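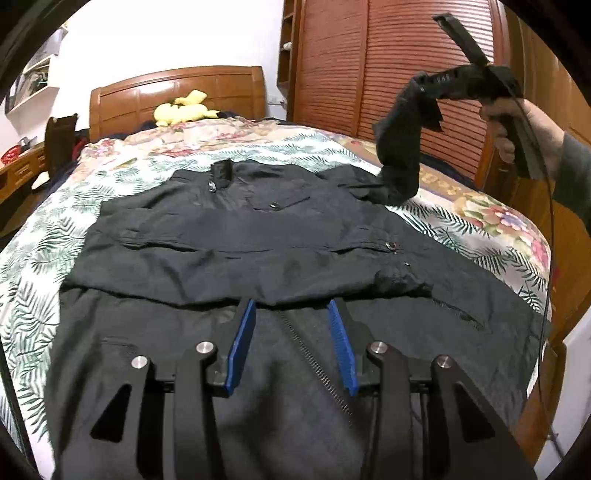 Folding a jacket on the bed with two hand-held grippers. One sleeve is already laid across the chest.

The Last Chore

Why a jacket is still harder than a car door

By Glória Coelho

My mother folds a jacket in the time it takes her to say one sentence. She does not look at it. She looks at you, or at the television, and the jacket becomes a square and goes on the pile. When I began to ask engineers which work at home a machine could take from us, I expected to hear about cooking, or about stairs. Most of them spoke about laundry, and they spoke with some pain.

Svyatoslav Kobzar has worked on the problem for six years. He came to it from a factory in Pravgate, where he programmed arms that put doors on delivery vans. A van door, he told me, is a good colleague. It has the same shape in the morning as it had in the evening. If you know where one corner is, you know where all the other corners are.

"With cloth you know one corner," he said, "and about the others you know only that they exist."

He now leads a small team at Leiva, a company that wants to sell a machine for hotel laundries and later, if the money lasts, for private houses. Their work is to teach a program from human movements. A person does the chore with a gripper in each hand, the movements are recorded, and the program studies them. The gripper has two fingers, and this is the difficult part for the person. You must forget eight of your ten fingers.

I tried it in February. They gave me a cotton towel, the easiest item on their list, and I was ashamed of the result. I could take the edge. I could lift the edge. But when I put it down, the cloth fell under itself and made a small roll, and I had no thumb to push the roll out. Kobzar did the same towel after me and it was flat. He said that a new person needs a few days before the hands become calm.

A jacket is much worse than a towel. It has a zipper, which is stiff and pulls the cloth in its own direction. It has a collar that wants to stand. The sleeves are tubes, so each one has two layers that slide on each other, and if the fingers take only the upper layer the sleeve twists. Black is a bad color also. The cameras find the folds by their shadows, and on a black jacket the shadow and the cloth are nearly the same thing. A hard snap or a button can help, because it gives the program a point to hold in its memory.

Then there is the place. In a factory the table is gray and there is nothing else on it. At home people fold on the bed, over sheets with leaves and flowers, next to a toy. The program has to learn which part of all these colors is the thing it must fold.

The Leiva team has collected 2,109 recordings of folding, and 455 of them are jackets and coats. In their last test the machine received 147 garments it had not met before. Towels and pillowcases went well. T-shirts went well when they were not inside out. With jackets it finished almost a third, and it needed several minutes for each. Kobzar did not try to make this number nicer for me. He said only that the year before there was no number for jackets, as they did not dare to test them.

On the shop floor the picture is different, but less than I thought. At Disar, which makes work clothes, I saw machines cut cloth very fast and carry it from one hall to another. Between the cutting and the carrying stood people, at long tables, doing what my mother does. The production manager told me she had bought a folding machine once. It folded shirts beautifully if a worker first laid each shirt on it, flat and with the arms open. The worker needed the same time for this as for folding, so the machine was sold to a company in Skevia.

I asked her if she would buy one of the new kind. She would, she said, when it can take a shirt from a basket. She does not need it to be fast. It can work at night.

This was the answer I heard most often, also from people at home. They will forgive a slow machine. They will not forgive one that must be watched, or that calls you from the kitchen since it has a sleeve in its fingers and does not know what comes next. Kobzar agrees with them. His own wish for the next version is modest: that the machine can see when a fold is bad, open it, and begin again.

At the end of my visit I asked who folds the laundry at his house. He does it himself, on Saturdays he used to, and now whenever the basket is full. He uses his hands, and he told me he has become slower, because he always stops to look at how the cloth falls.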